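Bench Notes: the arm learns about bottles

Hello again from the back corner of the shop! It has been a busy March, and most of my evenings went into Rallora, the secondhand arm that Elli Hämäläinen and I have been bringing back to life on the long bench. Last issue I promised news on the gripper, so let me start there.

The gripper is on, and it's staying on. We went through 4 versions of the mounting bracket before one sat square to the wrist, and the first of those is now a doorstop at my house. Elli did the drawings, I did the filing and the swearing. The thing we kept getting wrong was the wiring (always the wiring), which needs enough slack for the wrist to turn all the way over but not so much that it snags on whatever the arm is reaching past. We ended up running it behind the bracket and giving it a bit more length than looked sensible.

I also owe a thank you to Tanvir Liyanage, who spent a whole evening rewriting our motion script, which we call Shim – it started out as a tiny patch between two bigger programs and is now 437 lines long. It used to stop dead whenever two commands arrived too close together. Tanvir put in a proper queue, and I haven't had to reach for the power switch in the middle of a run since!

So, bottles. We picked them as the practice object since everyone has them at home and they're annoying in all the right ways. Clear plastic is hard on a camera: you get glare, you see straight through to whatever is behind, and the edges come and go as the arm moves. A brightly colored cap helps a lot, so I've been aiming at the cap first and working out the rest of the bottle from there. The little wrist camera gets very close on the approach, and I like how much you can make out at that distance, right down to the grip slots in the orange plastic and the spout showing through the clear wall.
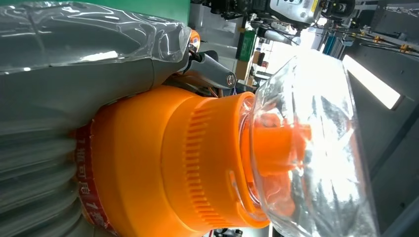
What's next

Squeeze force is the big one. Right now I set it by hand for each bottle, and I'd love to have the arm work it out by feel. Elli wants to try 500 slow closes in a row with readings logged for each, and I've said yes as long as I don't have to sit there for all of them.

We could use more bottles too, any size, rinsed please, caps on. Leave them in the crate under the Rallora bench. If you'd like to drive the arm yourself, come find me any evening before 11 and I'll walk you through it.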